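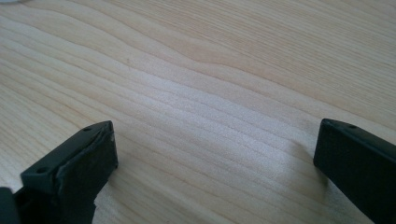
Gripper open over the table, nothing between the fingers. Week three of summer robotics.

Sisten Summer Robotics, instructor account
17 August 2023

Thread, because people keep asking what the students do all day in Room 2205. They pick things up. Then they put them down again, and then they argue over whether that one counted.

The project is called Nina. Nina is supposed to clear a table. I promised the parents a robot that tidies, and the parents heard "bedroom," and I have let that misunderstanding stand until the showcase.

How it works: a student holds the gripper by hand, with a camera looking down past the fingers, and does the job the way they want the robot to do it. We record that. Do it enough times and the software gets the general idea. Same way I learned to fold a fitted sheet, so expectations are modest.

The camera sees what you see up top. Two dark fingers, a lot of wood grain. Most of a student's August is that view with a sponge in it.

Rule one on our whiteboard: start every recording with the fingers open and the table in view. Wait a beat. Then go. The waiting is the hard part. You have never seen a teenager suffer until you have asked one to hold still for one full second.

So far we have 439 recordings. I was very proud of that number for most of a morning.

Then the students reviewed them and threw out 168. Their own work! I would have kept half of those. They are a much meaner audience than I am and I'm thinking of letting them grade my lesson plans.

Reasons given on the reject sheet, copied exactly:
"thumb"
"too fast"
"too fast"
"sneezed"
"grabbed it twice"
"vibes"

We had a talk about "vibes." The student defended it. The motion in that clip was kind of hesitant, like the person changed their mind halfway there, and if you train on a lot of hesitant clips you get a hesitant robot. Fine. We changed the entry to "hesitant" and moved on, and I've been thinking about it ever since.

Now the table. We all love the table. It has big wavy grain that runs off at an angle and humps up near the middle like a contour map. It is a beautiful table and it is giving us fits.

See the bright band across the wood? Light bouncing off the surface. The grain gets close to vanishing in there. Put something pale in that spot and you're asking the software to find a marshmallow in a snowbank.

Two camps formed. Camp one wants to cover the table in plain dark paper. Camp two says real tables are shiny and annoying, so a robot that only works on dark paper is a robot for people who own dark paper. Camp two has the better line. Camp one has the better results. You may recognize this from every meeting you've ever attended.

Settled for now: we record both ways, and each file gets a tag for which surface it was. The tagging was camp one's idea. Camp two has been a good sport about typing it.

Also up for debate, the left finger. Look at the pad. Wrinkled, uneven, with a scuffed spot on its right edge where the dark covering looks worn. The right finger is smooth on its inner face and looks like it goes to a nicer school.

Half the room wants to re-cover the left one today. The other half points out that every recording so far was made with the finger in some stage of this, and if we swap it now the grip changes and the old clips stop matching. One student called it "load-bearing damage." I wrote that on the whiteboard.

(We are going to re-cover it. After the showcase. I have said this out loud in front of witnesses.)

Small lesson I didn't plan. A student asked how the robot knows how big the gap is between the fingers. It doesn't, unless something tells it. So we spent an afternoon on that instead of on my slides. They closed the gripper a little, measured, recorded, closed it a little more, measured, recorded. Dull work. They were quiet the entire time. The slides were about teamwork.

Somebody asked in the replies what the software is. It's Rekent, the classroom edition. It's fine. The progress bar goes to 99 and then sits there contemplating its life. We have learned to take lunch at 99.

Somebody else asked if this is safe. The hand-held part has all the menace of a pair of salad tongs. The actual arm lives behind a taped line on the floor, moves slowly, and has a big stop button that each student has to press before they're allowed to press anything else. They press it a lot. They like the button more than the arm.

First real run on the arm was this morning. The job: pick up the sponge, put it in the tray. Nina went to the sponge, opened nicely, waited a beat (rule one!), closed, and lifted. Sponge came along. There was screaming.

Then it carried the sponge over to the tray and did not let go. Just held it there. Very committed. The room went from screaming to coaching. "Drop it. Drop it. Nina. Drop it." We have all owned this dog.

We went back to the recordings to find out why, and the students had it before I did. In a lot of the clips people stop recording the moment the sponge touches the tray. The letting go was never in there. We taught it a job with no ending and it learned the job perfectly.

New rule two: let go, back off, wait a beat, then stop. They wrote it bigger than rule one. Rule one is feeling a little hurt.

So this afternoon is re-recording, endings included. Sign-up sheet for gripper turns is by the door. Turns are short because your wrist gets tired, and also because one student will hog it, and that student knows I'm being kind by leaving it at that.

For the teachers who follow this account and want to try something like it, a few things I wish I'd written down in week one:

Name the files before you start. Ours include "test," "test2," "realtest," and "sponge FINAL," which is nowhere near the last sponge.

Pick one starting position for the hand and mark it. We used our best guess for days. Our best guess moved.

Let the students do the rejecting. Give them the sheet, leave the room for a bit, refill your coffee. They'll catch things you would have waved through.

Watch a few clips together on the big screen each day. It's boring for the first minute, then somebody notices an elbow.

The Sonuter student showcase is later this August and we have a table there. A real one, supplied by the venue, finish unknown. Camp two is thrilled. Camp one has asked me to find out if we can bring our own paper. I've emailed.

Update: venue wrote back. Paper is allowed. Tape is not. Camp one is now researching heavy objects for the corners, and camp two would like those objects to be things Nina can tidy up.

Update to the update: the arm has let go of a sponge. It missed the tray, but it let go with real confidence, and we're counting it. The reject committee of one says we are not counting it. We are not counting it.

Okay, they want the whiteboard back. More after the next batch, assuming the progress bar gets past 99.

Last updated: 17 August 2023, evening

Recent from Sisten Summer Robotics
- Week two: everyone wants to hold the gripper
- What to bring, and what to please stop bringing
- The stop button, ranked above all other buttons
- Sonuter showcase: packing list, first draft
- Rekent is at 99 percent again (short thread)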